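Sostness workshop fit-out: progress report to Garside, August

Quick one this time, sorry, writing it between deliveries. Figures at the end.

WHERE WE ARE

Fit-out of the small bay is mostly done. Walls up and painted white, doodles on. Worktop in. Rails up, baskets hung. Still to do: labels, the second lot of baskets, a proper edge at the front. Plallow delivered on the Thursday as promised, one box short, they have credited us for it.

Main bench room is behind. Floor took longer than we'd allowed and nothing heavy can go in until it is signed off. Not worried yet. Will be if it runs past the end of next month.

THE SMALL BAY

You asked last time what the decoration money went on. Black spirals and circles, big ones, all three walls. We did say plain walls in the original bid but the plain version looked like a cupboard and the group wanted something on them. Cost was small, two tins and a day. Some of the circles are only thin outline and we are leaving them like that.

Worktop is the grey marble pattern with the thin black border. It was the cheaper of the two we priced and it wipes down well enough. Would of liked a lighter one.

Storage is wire mesh on rails, nothing fixed to the wall direct, so it can be moved about when we find out what people really reach for. White basket with three compartments on the left, black one at the back with a few hand tools in it. Blue and green handles, so they get spotted if they end up in the wrong room.

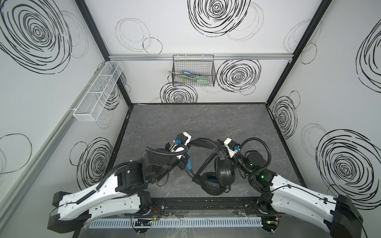 STILL TO DO BEFORE SIGN-OFF

1. Front edge. Clear plastic sheeting over parts of it for now. Needs a proper finish, quote requested from Skarkow, no reply yet, will chase.

2. Labels for the baskets. Printed 24, half of them too big for the mesh. Reprinting.

3. More baskets. Seven on order, same mesh, whichever colour comes first. The left wall one hangs at an angle becuase the rail there runs diagonally. Some people like it, some don't. We'll ask again once the others are up.

4. Tool list. Needs writing up and a copy pinned by the door. Not started.

5. Touch up the white paint where deliveries have caught the door frame.

MONEY

Spent about 3000 on the bay so far, which covers boards, paint, worktop, rails and the first baskets. That is inside the line you approved. Delivery was 50 over what we'd put down. Taken from the sundries line, please say if you'd rather it was shown separately.

Main room floor invoice not in yet so it isn't counted here. Will be in the next report.

WHAT WE NEED FROM YOU

A yes or no on moving what's left of the paint budget over to storage. Also the claim form, the link in your last email goes to the old one.

Receipts to follow in a separate email, scanner is playing up.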